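Gristo fixes grip fault at Ballgate workshop

Mar 15, 2025 – Gristo has found and fixed the fault that made its Drikitz arm let go early, and we're thrilled to have it back at work! The gripper opened without a command 3 times in 1,662 cycles. No one was hurt.

"It was a worn cable, and our crew chased it beautifully," said engineering lead Noeline Tapsell.

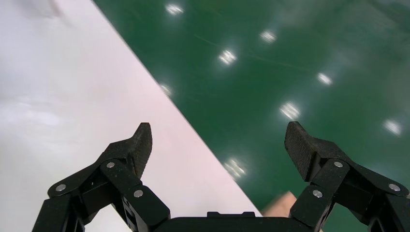 What changes now

Every cable will be replaced after 140 hours – well inside its working life. Hands stay clear until the arm is locked out.

Media contact: Raelene Hinds, Gristo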